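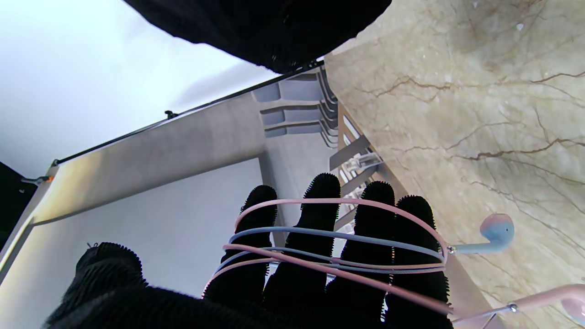
4. Hanging earphones and thin cables on the T-stand

The card that came with the Briltix stand promises a "tangle-free life." We doubt it. A bar on a post keeps a cable where you left it, and that's all this section claims.

1. Put the stand on a level surface. Marble and similar tops are fine. The base will slide if you yank a cable.

2. Undo every knot first. Lay the cable down and work from the earbuds back. Pulling both ends at once makes it worse, whatever your brother-in-law says.

3. If two sets are wound together, take one all the way out before you touch the other. Two colors help. Two white ones will test you. 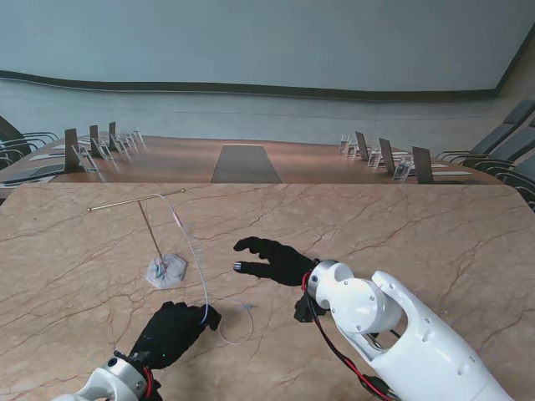
4. Drape the cable over the crossbar and even up the two sides. Extra length can lie on the table in a wide loop.

CAUTION: Don't wrap cable tightly around the post. Talha Memon swears by it. His last pair went quiet on the left side by December.

5. Hang no more than 2 sets at a time. The card says 8. We tried 8 and got a nest.

NOTE: The Rennie clip sold as an add-on is 148 mm long and does nothing a twist tie won't.
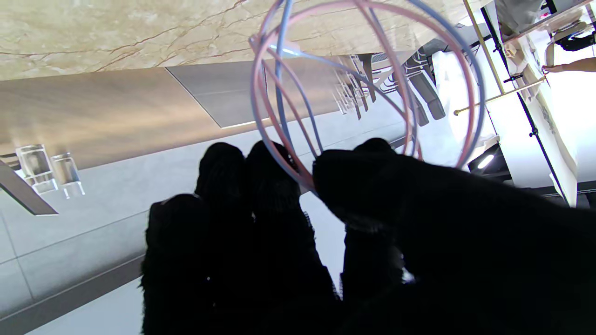 Can I coil the cable around my fingers before I hang it?
Loose coils are okay. Slide them off your hand without pulling, and don't expect them to stay neat once they're on the bar.

Tinasix Home Guides, Stestivthorpe | Corrections: Shazia Shaikh | © 2019 | Back to top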